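Losgate Build Log: Teaching the Arm to Fold

February 7, 2022

I've been itching to write this one up! The Losgate project (yes, we named it, you have to name these things) has finally moved on from plastic blocks to laundry.
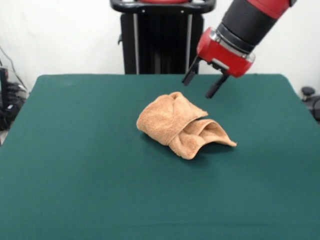

Cloth is so much harder than blocks, and so much more fun. A block has a top and some sides and it stays that shape when you let go of it. A towel has a new shape every single time you drop it, and the software has to find a corner before it can do anything useful. My corner finder started out as 14 lines of Python. It is now 589 lines and I'm still fond of it, mostly.

Barış Kocabaş, who shares the workshop with me, talked me into covering the table with felt. I was skeptical, but on the bare top the fingertips kept skidding when they came down to pinch the fabric. With a bit of give under the cloth I can let the fingers press down slightly and close from there, and I've stopped wincing at every grasp (okay, every other grasp).

The other big change is speed. I had the approach set way too fast back in June, and slowing down just the last stretch before contact made a huge difference. Barış wants to try a two-step pull next, where you lift, let the cloth hang, and look for the lowest corner. I love this idea!

Still on the list: tidy up the cables, rewrite the logging, and get through 3000 practice grasps. We're at 624. If you've worked with fabric and have a good trick for finding hems, please leave a comment.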